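Clirutdale Walking Route — Host Handbook
Section 2: Setting up the audio guides at the church

For whoever has the keys that day. Read it once all the way through, then do it. Covers the Wasmont handsets, the base station, and the Grillus speaker in the porch. The mill stop has its own section. 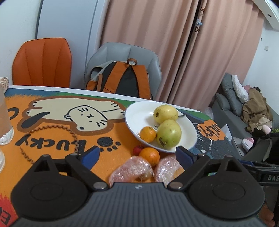
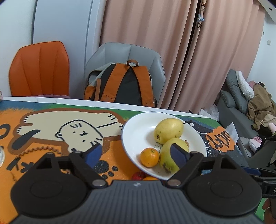

Page 14

Before you start

You need: the vestry key, the gray cable with the tape on it, the sign-out sheet, a pen that works. Allow 30 minutes the first time. Less once you know where everything is.

Check the service calendar on the vestry door. No tours during Mass, weddings or funerals. Baptisms, ask.

CAUTION: The alarm panel is left of the side door, low down. Turn it off before you do anything else. Code is not in this handbook, get it from Américo Patrício.

Base station

1. Unlock the vestry. Base station is on the second shelf, under the hymn books. Leave the hymn books in order please.

2. Plug the gray cable into the wall first, then into the base. Green light comes on. If it's amber, wait. Still amber after a cup of coffee, unplug and go again.

3. Press and hold MODE until the screen says CHURCH. It remembers the last place it was used so it may say MILL or SCHOOL. Don't skip this — visitors standing at the altar will get the mill wheel story.

4. Press LANG. Pick the default language for the day. Handsets can be changed one at a time later (see step 9).

5. Close the vestry door but don't lock it until the handsets have synced.

NOTE: Signal does not get through the tower wall. The tower stop plays from the handset memory and doesn't need the base.

Handsets

6. Lift all handsets out of the charging case. Switch each one on with the side button. Short press. A long press wipes the language setting.

7. Put them back in the case, lid open, and wait for the beep. One beep per handset. No beep means take it out, turn it off, turn it on, put it back in a different slot.

8. Set the volume to the middle mark. People with hearing aids want the loop setting: press and hold VOLUME UP until LOOP shows.

9. To change language on one handset: MENU, LANG, arrow to the one you want, OK. If the screen locks, press MENU twice.

10. Clip a lanyard on. Clean earpads are in the drawer, used ones go in the paper bag. Do not put used ones back in the drawer, even if they look fine.

CAUTION: Handsets do not go outside in the rain. The churchyard stops are on the printed leaflet for wet days.

Porch speaker

11. Grillus speaker hangs on the hook inside the porch, right hand side. Switch is on the back.

12. Press PAIR on the speaker, then PAIR on the base. The bell sound plays when it's connected. If you hear somebody's phone music instead, you've paired with a visitor. Turn the speaker off, ask nicely, try again.

13. Test track is number 30. Walk to the gate and back. You should hear it at the porch step and not at the gate. Turn it down if you can hear it at the gate, the neighbors have been patient.

Track numbers that get asked for

2 — the main altar
14 — the painted ceiling and the side chapel
30 — test track, bells only

The organ track was re-recorded in January and the old leaflets still give the wrong number. Use the list taped inside the case lid. Old leaflets to recycling.

Handing out

One handset, one name on the sheet, time out and time in. No deposit any more. Children can have one if the adult signs.

Tell people: stops are marked with a small number on the wall or the pew end. Type the number, press the triangle. Red square stops it. Thats all most of them need.

Groups from the Hinojosa coach come all at once and they want to leave all at once. Have the case open and the handsets already switched on. Their driver signs for the whole group on one line, ok to allow.

Closing down

Count the handsets back against the sheet. Case lid closed, case plugged in, light on. Speaker off and back on it's hook. Base station off at the wall. Candles. Windows in the side chapel. Alarm on, side door locked, pull it to check.

NOTE: The batteries are rated for 2,000 charges so don't worry about topping up at lunch. Do not leave handsets charging on the radiator shelf.

If a handset is lost or dropped, write it on the back of the sheet with the date and the number on the handset. Don't open the casing. Américo collects the broken ones and sends them back to Wasmont together.

Section updated May 16, 2020. Throw out older copies.

Next: Section 3, the mill stop.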